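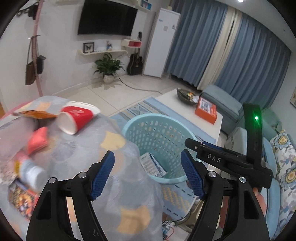 About Cuvness

Cuvness is a small company which makes hand-held grippers for people who teach robots. Dirk Wendt and Bianca Sârbu started it in a rented room above a bakery, and we are now 5 persons.

Our product is the Avum kit. In the box are 2 grippers, spare finger pads, a charger and a printed guide. You hold the grippers, do an ordinary task at home, and the recording is later used for training a robot arm. 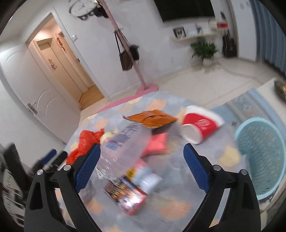 We also offer the recording as a service. Our operators tidy up, sort and pack in normal furnished rooms, and the client receives checked files. Last year we delivered 392 hours of such work.

Repairs are made by Ovidiu Ursu in our own workshop. Please write to him before you send a kit back.

Recent news
Avum finger pads: how to change them
Rebecca Donati joins us as operator trainer
Visit to Zurach in June
Price list for kit rental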